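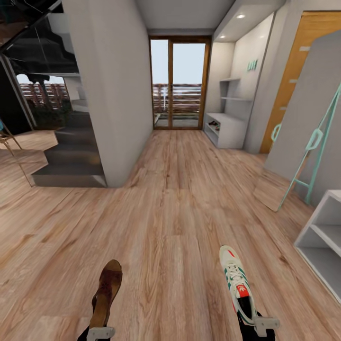

How to Get Your First Win in Lulotard Without Paying for Anything

Lulotard is a free browser shooter with a shop bolted to the front of it. The shop opens before the menu does, and the first offer has a countdown clock on it. Close it. The clock starts over every time you log in, so you aren't missing a thing.

I've played enough of these to doubt most of what the loading screen tells me. This guide covers your first evening, up to the first match you win on points.

Step 1. Skip the long tutorial

You get asked whether you want the short or the long one. Take the short one. The long tutorial claims to teach "advanced movement" and spends most of its time on how to open crates. You can learn to crouch-jump by holding crouch just after you press jump. Try it against any low wall in the practice yard until it feels normal.

Step 2. Fix the settings

Mouse acceleration is on by default, for reasons I can't guess. Turn it off under Controls. Then open Video and set Shadows to Low and Foliage to Off. Bushes in Lulotard hide you only from players who left them switched on, so sitting in one is a bad plan in either case.

There is a "Smart Boost" switch that's supposed to raise your frame rate. I ran the same map with it on and with it off and saw no change.
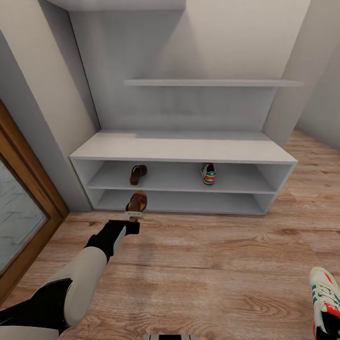
Step 3. Keep the starter rifle

You will be told to move up to the Pluvatton as soon as you can. It costs 400 coins and the stat card looks great. The damage bar is longer, sure. But the Pluvatton kicks hard to the right after the third bullet, and the stat card has no bar for that. The starter rifle climbs straight up, and you can correct for it by pulling the mouse down a little.

If you're itching to spend coins, get the second grenade slot. It's cheaper and you'll use it every round.

Step 4. Pick the right mode

Start with Team Hold. You need 2 of the three flags to score, and new players nearly always run for the middle one. Let them. Go to the flag on the left side of the map, take it, and watch the one door that leads to it. You'll get fewer kills this way, and your name will still end up near the top of the board.

Stay out of Duel for now. Matchmaking there is advertised as "skill-based." In my first three duels I met players with gold frames around their names, and I had been in the game less than an hour.
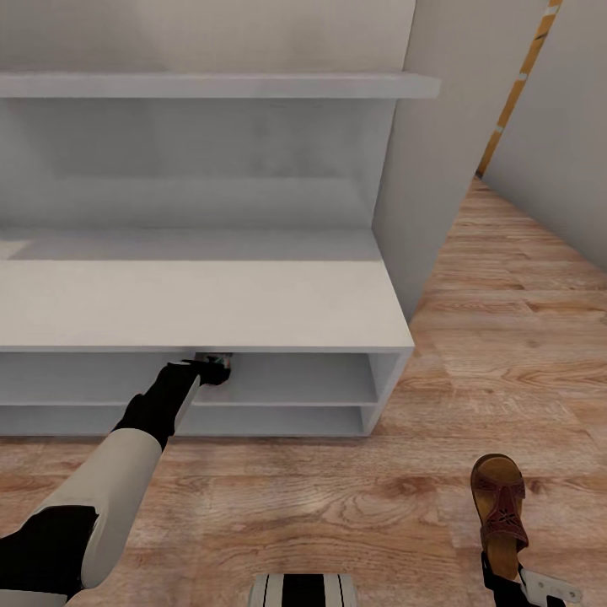

Step 5. Learn one map

Pick Bollis. It's small and it comes up often. The warehouse roof looks like the best spot, and everyone with a scope is already aiming at it. Use the drainage ditch along the south wall and come up behind the left flag. When you hear the horn, the supply drop lands by the crane. Don't chase it unless someone on your team is already there.

Laur is the other map you'll see a lot. It's all long streets, and the starter rifle is weak at that range. Stick to the shops and keep corners close.

Step 6. Check the score yourself

The end screen adds bonus points that don't count toward the win. My first real win showed 311 on the big banner, while the team list had me at 303. The team list is the one that goes on your record. Joris Maes, who I play with most nights, says the gap comes from the login bonus. Maybe so. The help page doesn't mention it.

Tested in June 2019 on the free account. Prices in the shop move around, so check the coin cost before you save up.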